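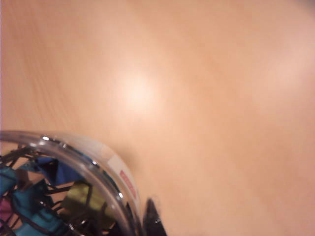 Szabolcs Halász said that pressing was the only stage he cared about, and that everything before it could be read in a catalog. Our club secretary had booked the full tour anyway, so the group started at the clefts and reached the press a good hour later.

The visit was to the Tănase bat works in Noselar on 20th February. Tănase makes cricket bats in English willow and Kashmir willow, plus a junior line sold under the name Kidness. The company opens the building to clubs in winter, when orders are low, and asks visitors to bring their own eye protection. Marius Ursu led the tour. What follows is taken from my notes, in the order of the tour, with the junior bats moved to their own section.

Clefts and drying

Willow arrives as split and roughly sawn clefts with the ends waxed. The wax slows moisture loss at the end grain, where most splits start. Clefts are stacked crosswise in a ventilated shed and then moved to a kiln. The store held 2,876 clefts by the stock sheet pinned to the door, English and Kashmir together.

Each cleft is weighed on arrival and again after drying. A pin meter is used on a sample from each stack. Ursu would not give the target moisture content but said it is set a little higher than most people expect, and that an over-dry blade feels lively in the shop and cracks at the toe by May.

Grading is done by eye after the first planing pass. The grader looks at the number and straightness of the grains on the face, then at knots, butterfly stain and speck. Grain count has a strong effect on price and a weaker one on performance. Ursu pulled two clefts of the same grade, one narrow-grained and one wide, and let us knock both with a mallet. I could not hear a difference. Catinca Ene thought the wide one was duller.

Pressing

The press is a roller type. The blade passes under a curved steel roller several times with the load increased at each pass. English willow as cut is too soft to take a hard ball, and the face fibers have to be compressed to form a firm layer with softer wood behind it. Too little pressing and the face dents. Too much and the rebound drops, and that cannot be put right afterward.

The operator, Cornel Toma, sets the load by cleft. He checks the weight marked on the back, presses a thumbnail into the face near the edge, and adjusts. The load gauge is read after each pass and the figure is penciled on the shoulder of the blade, where it is later sanded off. Halász asked why the figure is not kept. Toma said it is kept, in a notebook, and showed it. The notebook is arranged by date and the finished bats carry no serial number, so the two cannot be matched once a bat leaves the building. To me this was the main weakness in an otherwise careful process. A stamped number under the grip would cost very little.

Edges are pressed separately on a narrow roller. Several of the group had believed edges were left unpressed on thicker profiles. At Tănase they are all pressed, though lightly.

Handle and splice

Handles are cane with rubber inserts. The standard handle has three inserts and the heavier adult models have the same. The V splice is cut by machine and fitted by hand. The fitter looks for full contact on both sides of the V before glue and rejects any joint that rocks. The handle is set slightly forward of the blade line, which brings the face square when the hands lead the ball in a drive. A jig fixes the amount.

Glued blades stand overnight in a rack with the toe down. Shaping does not begin until the next shift.

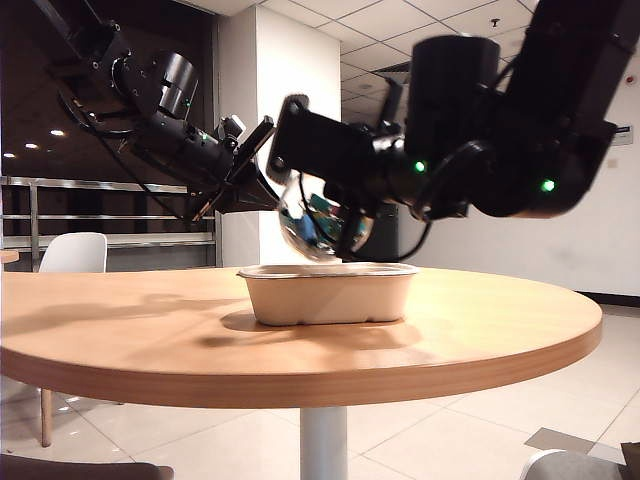

Does a factory-pressed bat still need knocking in?
It needs several hours of it, starting at the edges and toe with a light mallet and moving to old soft balls in the nets before it is used against a new one.

Ursu was firm on this point. Most of the returns he sees in early summer are bats that went straight from the wrapper into a match. The usual damage is a crescent crack low on the edge. The works does offer machine knocking in for a fee, and the machine was running while we were there, a cam-driven mallet with a nylon head over a sliding bed. He regards it as a start on the job. The owner still has to work the edges by hand, at an angle the machine does not reach.

Oiling came up next. Raw linseed oil, one thin coat, face and edges and toe, splice kept dry, bat laid flat afterward. A second coat if the first has gone in. Bats with a clear face sheet get oil on the exposed wood at the back only, or none.

Shaping and balance

The shaping bench uses drawknives for the back and a spokeshave for the shoulders. A copy router does the first cut on the Kidness line and on the cheaper Kashmir bats. Everything in English willow is shaped by hand from a pressed blade, with templates for the spine height and the edge thickness.

Balance is checked on a pivot bar at a marked distance from the toe. Zamfira Gavrilă had brought her own bat, from another maker, and it was put on the bar beside a Tănase of the same dead weight. Hers was clearly toe-heavy. Toma suggested a lighter grip would make that worse and a second grip would improve it slightly, at the cost of a thicker handle. She left with a second grip.

Maximum blade width and depth are checked with a through-gauge. A finished bat either passes through or goes back to the bench. The gauge is checked against a reference block, and the check is logged.

The test rig

The works shares a rebound rig with Nikine, a small firm in the next unit that makes indoor balls. A ball is fired at a clamped blade at fixed speed and the return speed is measured by light gates. The clamp is rigid, so results do not carry over directly to a bat held in the hands, but they do allow one blade to be compared with another.

We saw one durability run. The sample was a Kashmir blade due to take up to 1,000 impacts at the same spot, with a face inspection at intervals. It had reached 59 when we came in and showed seam marks but no cracking. The run was not going to finish during the visit, and I have asked for the result.

Junior bats

Kidness bats are made in size 3 and up. They have a thinner handle and a flatter spine, and the weight is kept low by using lighter clefts. Hollowing out the back is avoided. Ene coaches our under-elevens and asked about sizing. The advice was to buy for the child's present height. A bat one size too long pulls the top hand out of position, and the habit stays after the child has grown into the bat.

Practical notes

The entrance is at the side of the building, past the timber yard. Allow a full morning. The shaping floor is loud and ear plugs are handed out at the door. Photographs are allowed except at the press. Repairs can be dropped off on a visit day if the grip has been removed first; ours had not, and two bats came home again in the minibus.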